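I got to the Brastmont building on a Monday, just after 8, and Xuelian Zou already had her coat off and a coffee going. She runs the test kitchen floor there – the place where robot arms learn to handle dishes and food before anyone lets them near a real canteen. I'd asked if I could talk to her about what the job is like now, and she said sure, as long as I didn't mind her looking past me at the table the whole time. 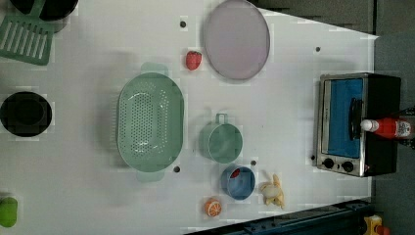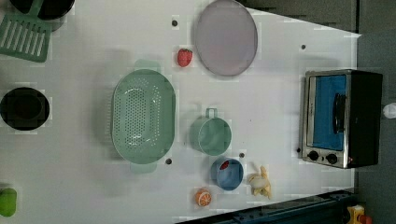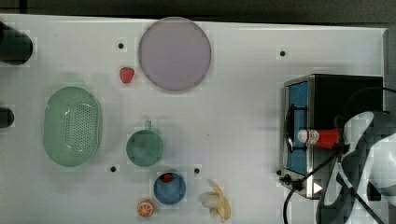
Xuelian spent years in canteen kitchens before this, first washing up, then running a shift. "I know what a person does with a colander when they're tired," she told me. "You'd be surprised how much of this job is that." She writes the task list each morning, sets out the plate and the cups and the fruit, and decides when the arm has done well enough to move on.

I asked if the toy food bothered her, after real kitchens. She laughed so hard! "My knees love it. I used to carry 2 full stockpots up a ramp. Now the heaviest thing I lift is a plate."

What she misses is the noise. A shift in the old kitchen meant shouting, radio, somebody's birthday (it was always somebody's birthday). At Brastmont she can go an hour without talking, and she's started taking lunch early just to catch Jianhua Liang from maintenance before he disappears into the back.

Jianhua sat with us for a bit, and he was less cheerful about it. His old post at the Geller canteen has changed a lot in the last year. "They kept everyone, I'll give them that," he said. "But two of the guys went from cooking to clearing jams, and clearing jams is a boring way to spend a day." He thinks people should get the training before the machines show up, and get paid for it too. "They gave us a binder. 184 pages. I read it on the bus."

Xuelian nodded at that, but she doesn't want the old work back. Dish room injuries were the thing she hated most, the wrists especially, and if an arm can do the stacking she's all for it. Her worry is more about who gets asked. "When they planned the first canteen line, the drawings were finished before a single cook saw them. The shelf was too high for half of us. Ingvild Torvik had to fight to get it moved."

And did it get moved?

"In August," she said, already back on her feet. "Come see it sometime. Bring Jianhua, he still says it's too high."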